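Voltodon Besham two-arm bench kit: a buyer's review

Gradton's reseller page calls the Besham "a complete two-arm cell at a hobby price." I have been planning equipment budgets for small shops long enough to flinch at the word complete. We bought it in January anyway, out of what was left in the tooling line, and I kept every invoice.

The list price is $1,502 for the pair of arms with grippers, power supplies and a USB hub. I had budgeted for that and a little freight. By the time we were running anything worth watching, the total stood at $1,793. Some of the difference was my fault. Most of it was cabling and clamps that I would expect to find in a box marked complete, plus a set of replacement finger tips at a price I can only describe as cheeky.

Setup took Siyabonga Modise one long afternoon and part of the next morning. The manual is thin on calibration, and the page on mounting the wrist cameras assumes you have done it before. He had not.

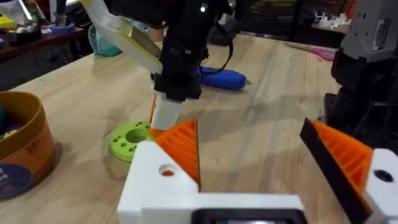
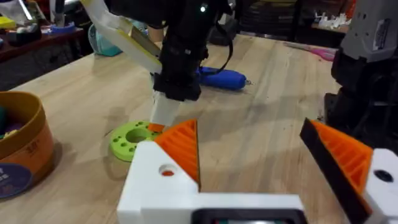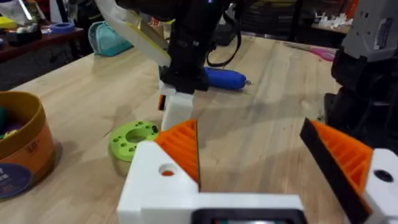
Same bench and same green ring in all four, the last one from the fixed camera. 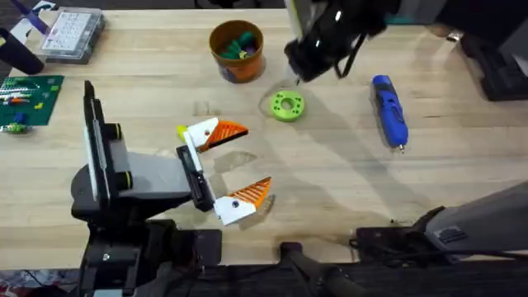
My main complaint when it comes to planning is bench space, and the spec sheet is no help with it. It gives you the footprint of one base and leaves you to imagine the rest. With one arm reaching in from the lower left and the other coming over the top, you need clear wood between them, and all the ordinary stuff — the orange cup, the green baseplate with its little bricks — ends up pushed out around the sides. If your bench also has to be a bench, budget for a second one. I priced a plain wooden table at $122 and should have put it on the original request.

The grippers are the best part. The ribbed orange tips are simple and cheap-looking, and I like them more than the stiff metal jaws on our old Zwane unit. They forgive a sloppy approach. I still don't believe the claimed service life, and the warranty wording on "consumable soft parts" tells me the manufacturer doesn't either.

Software is fine for single moves. Getting both arms to share a task takes patience, and the support plan that gets you a real person on the phone is $703 a year. I left it off. If you have no one like Siyabonga on the payroll, put it on, then ask yourself whether you still think this is a hobby price.

Would I buy it again? One set, for learning on, yes. I would not plan a production step around it, and I would not sign for three of them on the strength of a demo video, as a colleague at another shop is about to do. Ask Gradton for the cable list before you order. Ours came two weeks after the arms did.

Three stars out of five.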